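Wunden Graph 2
Shortest-path and distance library for large networks

Distances between nodes, fast. Load an edge list, build the index once, ask as many questions as you like. Runs on a plain laptop for small stuff, on a server for the big graphs.

What it does
Exact distance between any two nodes. Directed or undirected. Weighted edges OK, no negative weights (see Damia if you need those). Disconnected pairs come back as -1, not an error. Was an error in the old version, so check your scripts.

Index building
Two modes, quick and full. Quick picks landmark nodes by degree, 100 by default. Full takes longer and eats disk but lookups are much better on road-type graphs. For social graphs quick is usualy fine. Index gets saved next to the edge list unless you pass a path.
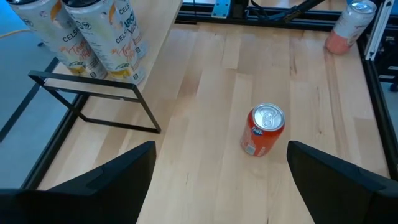 Asabe Nwankwo: Switched our coauthor graph over in August. Quick mode, default landmarks. Build was done before I got back from lunch, and the old one ran overnight. Only gripe is node IDs have to be integers, so I had to write a mapping step first.

String IDs: yes, known. Mapping tool ships in the extras folder now, run it before the build. Keeps a lookup file so you can get your names back.

Updates
Adding edges without a rebuild works, up to a point. Deleting edges does not, rebuild for that. Batch your adds, one at a time is slow. If the graph changes all day long look at Sani instead, same file format, built for streams.
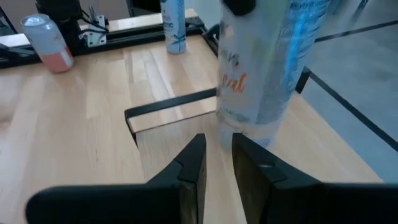
Posted by the Brurkwood product desk
September 28, 2019

New in this release: path output as well as distance. Turn it on at build time, cant be added later. Index file gets bigger. If there are several shortest paths you get one of them, lowest node ID first, so results repeat between runs.

Also fixed: crash on empty lines in the edge list. Self-loops now skipped with a warning.

Requirements
64-bit system. Linux or Mac, Windows build is behind by a version. C++ and Python bindings included. Memory depends on the graph, 5 GB free is a sane start for quick mode.
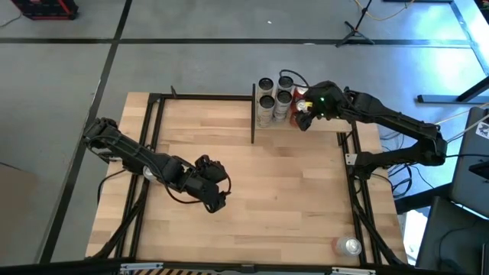
Licensing
Single seat or site. Single seat covers 2 machines, one user. Site is everybody at one address, students too. Upgrades from version 1 are free, use your old key. Old index files wont load, rebuild them.

Support by email, included for either license. Send the log file and the build command, plus the first few lines of the edge list if its a loading problem.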